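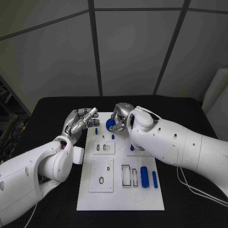
Landard Cliturov Bench Mat

Home Benches Mats & Surfaces Storage Parts Contact

Filed under: Bench Accessories, Mats

4 February 2020
By Sigita Hunt

The Cliturov is a rubber bench mat for assembly, repair and sorting work. It lies flat on the table top and keeps boards, trays and small parts from sliding. It's 2 mm thick, so a board set on top of it doesn't end up much higher than the table, and you can work over the front edge without a lip pressing into your wrist.

We sell it in two sizes. The standard mat is 40 inches wide and fits the Kendska bench with a strip of bare table left at each end. The half mat is the same depth and half the width. Two half mats side by side cover the same area as one standard mat, and some shops buy them that way so one can be washed while the other stays in use.

Surface

The top has a fine diamond tread texture. It grips the underside of a plastic or wooden board well enough that you can push parts into place with some force without clamping the board down. The texture is shallow, and a small screw or washer will sit on top of it where you can pick it up with your fingers. If you work with very fine parts, such as watch screws, use a tray. A diamond tread mat is the wrong surface for those and we'd tell you the same over the phone.

The underside is smooth. It holds by its own weight and by contact with the table, with no adhesive. Put it on a clean top. Dust or oil underneath is the usual cause when a mat starts to creep, and wiping both sides down nearly always cures it.

Colors

Charcoal is kept in stock. Gray is made to order and takes longer. The green mat was dropped in December and we have no more of it, including offcuts.

Most customers take charcoal. Pale parts and bright plastic show up well against it. Dark fasteners don't, and if you mainly handle black oxide hardware the gray is a better choice.
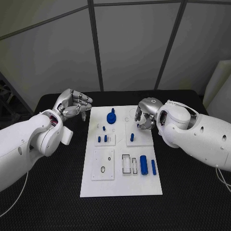

Work board on a black table.

Fitting

The mat ships rolled, with the textured side out. Unroll it texture side up and leave it on the table overnight. The ends will lift at first. Heavy books or a couple of full parts bins will help them settle. Don't use a heat gun. It makes the rubber wavy and we can't take the mat back after that.

To cut it, turn it face down, mark the line with chalk, and use a sharp utility knife against a steel rule. Make several light passes. Cut corners with a small radius if you can, as square corners get caught by sleeves and start to curl.

If your table has a cable hole, cut the mat back from it by a finger's width.

Cleaning

Warm water and dish soap. Rinse it and hang it over a rail or lay it flat to dry. Dried glue usually peels off if you bend the mat sharply under it. For grease, the Talukder bench cleaner is safe on both colors. Acetone and brake cleaner will dull the surface and in time make it sticky, so keep them off it.

Not suitable for

Soldering without a separate heat pad. The mat will mark under a hot iron.

Static-sensitive electronics. The Cliturov is not a grounded mat and has no snap for a wrist strap. Ask us about the grounded version, which is a different material and costs more.

Outdoor use. Sunlight fades the charcoal and dries the rubber.

Knife work. It isn't a cutting mat and won't close up after a cut.

What's in the package

One mat, rolled on a cardboard core, and a printed care sheet. Please keep the core if you think you may store the mat later. Folding leaves a crease that doesn't come out.

Some smell of rubber is normal when it's new. It goes off faster if you wash the mat before first use and leave it somewhere with moving air.

Ordering

Order by name, size and color. Mats cut to your own measurements are possible up to the standard width. Send a sketch with the depth and width marked, and show any cutouts measured from the front left corner. We cut to the line you give us, so measure the table top itself and allow for any edging. Custom cuts can't be returned.

Stock mats can be returned unused, rolled on the original core. The warranty is 2 years and covers splitting and separation of the surface in normal indoor use. Wear, fading and solvent damage are outside it.

For trade quantities or for mats supplied with Kendska benches, ask for Ruwan Gunawardena at the sales desk. He can also send a small sample of either color if you want to try it under your own boards first.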